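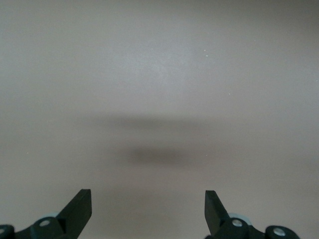
Caron is a small town with one long street, and its paper mill stands at the end of it, behind the bus station. I went for the open day on 31st May with my neighbour Raymonde Fraser, who had already visited twice and wanted to see the drying loft again. We paid nothing to enter, only the parking. In the first room we were asked to touch sheets of different weights and to say which colour each of them was. I had thought that grey is grey. After some minutes I began to see it differently: a plain pale grey can be a little silvery in one part and a little pink or beige in another, and a soft shadow falling over it changes it once more. The woman who led us said that customers often send back a sheet for this reason, when they have only looked at it under another lamp.

The mill makes two papers, Tillero, which is for drawing, and Plolledent, which is for the covers of books. They are not so different to the eye, but Plolledent is much stiffer and I could not fold it neatly. The pulp room was very loud and we received ear plugs. I did not understand all of the explanation there, so I will not try to repeat it.

The drying loft is up 147 steps. Raymonde counted 154 and they did not agree, she and the guide. Up there it smells of wet wool, from the felts, and the shutters are opened by hand according to the weather. We could stay as long as we liked. An old man was mending a rope and he showed me the knot four times, but I have forgotten it.

After lunch there was a short talk about the river. In May the water is usually high, and the mill must then stop for a day or two to clean the filters. I asked if the fish are disturbed and I got a long and honest answer.

The shop is small and takes only cards. I bought one pad of Tillero and some envelopes. The bus back to Fevville leaves from the other side of the bridge, and we had to run for it, so please look at the timetable before you go into the shop.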